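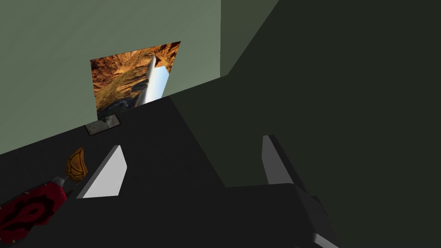 4 min read

Kitchen worktop – is dark grey a mistake?

mudlark_jen
Right, need opinions quick, fitter wants an answer by Tuesday. We're having the kitchen redone, small galley, north facing, one window over the sink. Other half has his heart set on a very dark grey matt top, the Narnero one. I wanted pale. Quote for the dark is 2,270 fitted, incl. upstands and the sink cutout. The pale is a bit less but not enough to argue over. Anyone got dark matt and regretted it? Crumbs, fingerprints, that sort of thing. Hard water here if it matters.

potsandpans8
Had one for years. Never again. Every crumb, every smear, every drip that dries leaves a ring. You wipe it, it looks clean wet, walk off for a cuppa and come back to streaks. Hard water – no. Just no.

Tilehurst Tim
Disagree with the above. Ours is nearly black and it's fine. Depends how you clean it. Damp microfibre, then a dry one straight after. No spray. It's the sprays that leave the film, people blame the worktop.

potsandpans8
Two cloths every time I make toast? No thanks.

Tilehurst Tim
It's ten seconds.

gravelpit
What's under the wall units light wise? Galley with one north window and a dark top will feel like a cave unless you have strips under there. We put strips in after, had to chase the wall out, tiler not happy. Do it now while its all in bits.

mudlark_jen
No strips planned. There's one fitting in the middle of the ceiling, so you stand in your own shadow at the hob. Hadn't thought of that tbh. Will ask him. Units are off white, floor is staying, sort of oatmeal tile.

gravelpit
Ask him today then not Tuesday. Warm white not the blue ones.

oldmill_sue
We have the Fudedero in a mid grey with a fleck. Boring choice but hides everything, I mean everything, I've lost a garlic clove on it. Worth getting a sample of something in between? You don't have to go from nearly black to nearly white. And get a BIG sample, the little squares tell you nothing. Our shop lent us a piece the size of a baking tray if we left a deposit.

Leave it next to the kettle for a week. Make a mess on it on purpose. Tea, turmeric, oil, leave them overnight. Then you'll know.

mudlark_jen
Haven't got a week! But might manage a weekend. He won't like the fleck, says it looks like school dinners.

brackenlad
School dinners haha. He's not wrong.

Whatever you do check the joints. Galley so probably two straight runs, you might get away with none. On dark matt a bad joint shows as a pale line and no colour filler ever matches, I've tried three. Ask how long the lengths come. If they say there's a join by the sink tell them to move it.

potsandpans8
Also scratches. Pale ones, on a dark top. Slide one mug with a rough bottom across and it's there forever.

Tilehurst Tim
Not had a single scratch you'd notice.

potsandpans8
You also wipe yours with two cloths so forgive me if I think you're careful people.

oldmill_sue
Be nice you two

nettlebed
I fit kitchens (not this brand so no axe to grind). Both right. Dark matt marks more, full stop, but it varies loads between makes and some of the newer finishes are a lot better with fingerprints than they were. Limescale is the real one for you. Round the tap, back edge of the sink. Weekly wipe with weak white vinegar is ok on most laminates but NOT on stone, check what yours is before you go near it. Jen, is it laminate or a solid one? 2,270 sounds a lot for two straight runs of laminate.

mudlark_jen
Just looked, it's a compact laminate? 12mm thick, black all the way through it says.

nettlebed
Ah ok then price is fair. Compact needs decent blades and takes longer. Nice thin edge on it. Make sure he's cut it before, and ask about the sink, you can have it undermounted with that which is miles easier to wipe down. Vinegar fine, rinse it after. Still not bleach.

brackenlad
Undermount yes. Best thing in our kitchen.

mudlark_jen
Update as promised. Borrowed a big bit from the shop, dark one, and did the tea and oil thing. Tea came off. Oil left a shadow, came off with washing up liquid second go. Flour was the worst, looked like it had snowed. But – and I'm annoyed about this – it did look really good against the off white. So we're going dark, with strips underneath, and he has agreed in writing (text message) that he does the wiping. Sink going undermount for a bit extra. Fitting is in September.

potsandpans8
Keep that text.

Tilehurst Tim
Good choice. Get the microfibre in a multipack.

gravelpit
Where are the strips being switched from? Don't let him hide it inside a cupboard, ours is behind the cereal and it drives me mad.

mudlark_jen
Ooh didnt ask. Ringing him now.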